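Can I join a fencing club in July with no gear?

I'm 47 and have never fenced. Jumano lists a beginner class but the page doesn't say what to bring.

Themba Mabuza
Yes. Club masks and jackets are free to borrow for the first 17 weeks. Wear long sweatpants and indoor shoes.

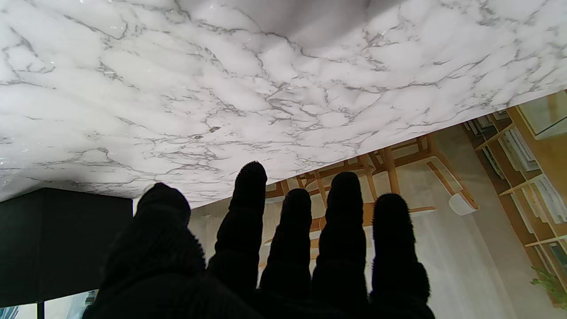
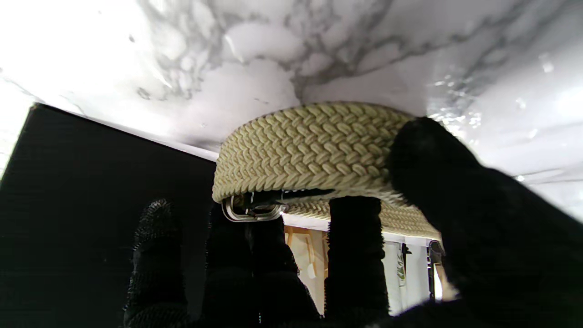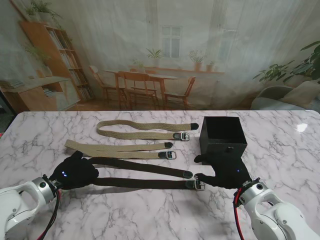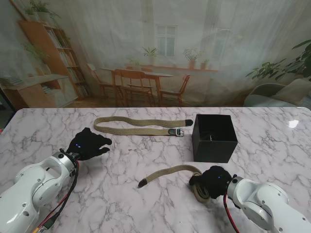 Buy your own glove first – the shared ones get pretty worn. Get there by 6:45 p.m. to find a mask that fits.

Jui-lin Tsai
Pristen takes beginners too, $72 a month. Left-handed jackets are short there, so email ahead.

Charvát
summer classes fill up fast, call first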